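Handout 4: Looking after the Gazi cell
Notes by Inês Correia, May 2018

Before we go over to the bench, please read this through once, slowly (I know, I say it every year!). The finger pads on the gripper get shiny with use, so wipe them with a dry cloth, look at both tips under the lamp, and then run the homing routine with the case out of the way. If the fingers close unevenly, stop and come find me or Valter, and we'll shim them together.
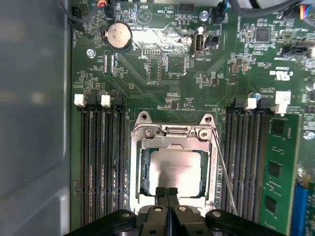

Fig. 1. Fingertips at the lower edge of the processor, lever to the right of the socket.

Write down the pad change in the cell log, please, even a small one.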